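ロボット作業論 第9回 講義資料
家事・軽作業の自動化はどこまで来たか:ねじ締めと小物の修理

担当:Canan Uysal
配布日:2024年12月26日

1. 今回の範囲

前回は搬送と仕分けを扱った。今回は、工具を使う手作業のうち、ねじの着脱を含む小物の分解・組立を取り上げる。家庭では玩具の電池交換や時計の裏蓋外し、作業場では小型筐体の組立と再整備がこれに当たる。いずれも人間には数分の仕事であるが、汎用の双腕機による自動化は現在も研究段階にある。

なお、固定治具と専用ドライバを備えた自動ねじ締め機はここでは対象としない。部品の位置と姿勢があらかじめ決まっている工程と、手に持った物のねじ穴を探す工程とでは、必要な能力が異なる。

2. 作業の分解

ねじを一本外す作業を、本講義では次の段階に分ける。

(a) 対象物の把持と姿勢の決定
(b) ねじ頭の検出と種類の判別
(c) 工具先端の位置合わせ
(d) 先端のはめ合いの確認
(e) 押付け力を保った回転
(f) ねじの回収

(a)で問題になるのは、対象物を作業台に置くか、手で持つかである。手で持つ場合、左手は可動の治具として働く。工具側の手が軸方向に押すと、保持側の手はその反力を受け、同時に回転方向のトルクにも抗する。人間はこれを指の面と掌の柔らかさで処理している。平行二指グリッパでは接触面が小さく、曲面の多い樹脂製品では保持中に対象物が回る。
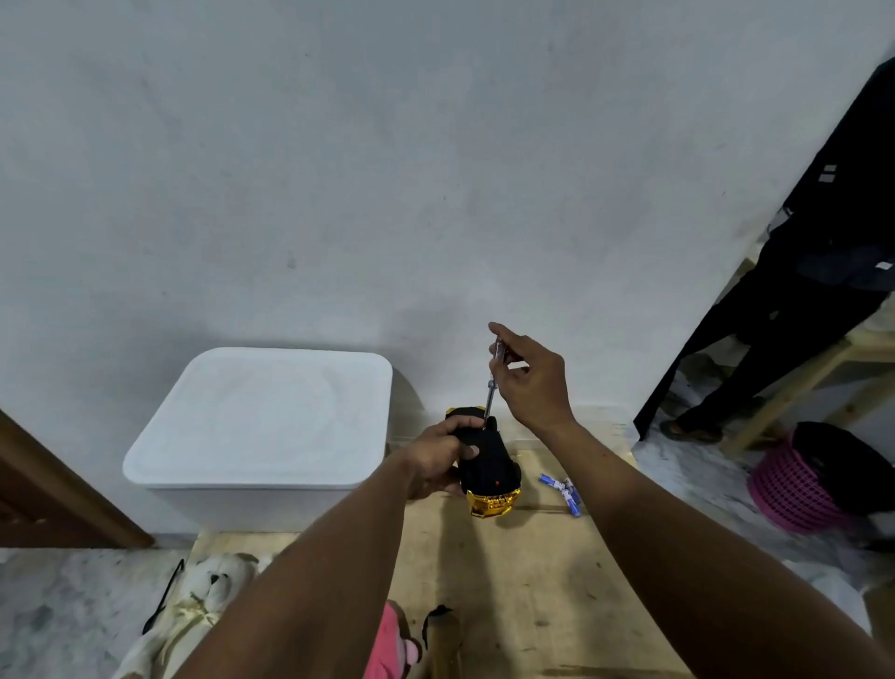

(c)と(d)は視覚だけでは完結しない。工具の先端が接触点に近づくほど、指と工具の軸がその周囲を隠すためである。黒い樹脂の面では陰影が乏しく、めっき調の部品では反射が深度推定を乱す。したがって最後の数ミリは力覚に頼ることになる。Selim Özkanの整理によれば、探索動作は「接触、微小回転、落ち込みの検出」の三つからなり、失敗の多くは落ち込みの誤検出に起因する。ねじ穴の縁に先端が引っかかった状態と、溝にはまった状態とでは、軸方向の力の波形がよく似ている。

(e)では、押付け力が不足すると先端が溝から浮き、ねじ頭を傷める。過大であれば筐体がたわむ。適正な範囲は材料とねじの寸法で変わり、外見から事前に知ることは難しい。

3. 測定例

Nollden実習室で行った比較を示す。課題は、樹脂製の小型筐体から電池蓋のねじ一本を外すことである。試行は二条件とし、筐体を台に固定した場合と、片方の手先で保持した場合を比べた。

固定条件:試行161、成功116
保持条件:試行161、成功20

記録と判定はTaner Baysalが担当した。成功とは、ねじが蓋から離れ、かつ筐体を落とさなかったことをいう。保持条件の失敗は大半が(d)から(e)への移行時に生じた。回転を始めた瞬間に筐体が手先の中で傾き、工具軸とねじ軸がずれるという経過である。

この数値から機種の優劣を論じてはならない。筐体は一種類、照明は一定、ねじの種類も既知であった。家庭の環境ではどの前提も成り立たない。床の上で作業が行われることもあり、周囲に別の物が置かれ、人がすぐそばに立つこともある。

4. 遠隔操作と実演データ

保持条件の成功率を上げる方法として、人間の実演から学習させる手法が検討されている。頭部視点の映像は両手の協調を記録できるが、指先の力は含まない。Beathag Gunnは、映像のみで学習した方策が(a)から(c)までを再現しても(e)で停滞することを指摘し、手袋型の触覚計測の併用を提案した。Jostdaleの試作機は手首に六軸力覚センサを持つが、指先の接触分布は取得できない。

遠隔操作では別の制約がある。操作者に力が返らない構成では、押付け力の調整を視覚で代用することになり、作業時間が延びる。

5. 現時点での判断

位置が固定され、ねじの種類が既知であれば、汎用機でも実用の検討に入れる。手持ちの物を対象とする修理については、成功率、所要時間、破損率のいずれも人間の作業者に及ばない。家庭向けの製品紹介で組立や修理の映像が示された場合は、対象物の固定方法、試行回数、遠隔操作の有無の三点を確認すること。

6. 課題

課題1 上記(a)から(f)のうち二つを選び、必要なセンサと、そのセンサで得られない情報を述べよ。

課題2 保持条件において、左右の手先に生じる力とトルクのつり合いを図示せよ。工具軸が対象物の重心を通らない場合も扱うこと。

課題3 自宅または職場にあるねじ止めの製品を一つ選び、分解手順を記録せよ。持ち替えの回数と、そのときの手の役割を表にすること。

提出は実習室の棚へ。課題2の作図は手書きでよい。質問はSaadet Sarıgülまで。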